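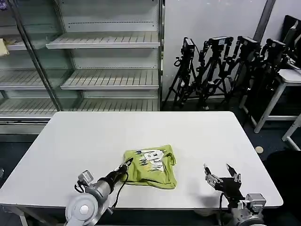

Search talks Go

FOLDING FOR SMALL STOCKROOMS
speaker notes, Přemysl Doležal, Tonley staff day, May 2026

Open fast. Skip the bio, they know me.

Who here refolds the same shirt twice a shift? Hands up. Wait.

1. The table
- clear it first. White top if you get a choice, stains show up quicker
- shelves close by, one step max
- Mirzaei store: 1,219 tees through one table in July. say it slowly

2. Lay it flat
- thin jersey wrinkles if you look at it. smooth from the middle out
- lift a small pinch at the edge, dont grab a fistful
- pale yellows and limes show every crease, go easy

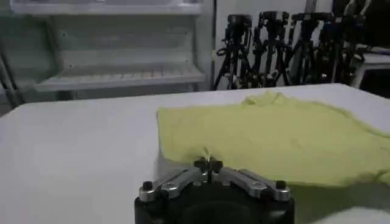

3. The fold
- sides in, sleeves back, bottom up. 4 moves, not 7
- print ends up on top so the customer can see it
- rough square is fine for backstock!! front tables get the board
- loose hem: tuck under, move on

4. Stacking
- big prints crack under weight, keep those piles low
- slatted shelves leave lines on the bottom shirt. Card underneath
- Widia branch does this alredy, ask them

Demo if time. 2 min. Bring own shirt, NOT the one from last year

Questions. Handout is by the door.

Related talks
Hangers or Shelves?
Labeling 512 Bins
Flulteo Stock App Basics

This site uses cookies. Accept Settings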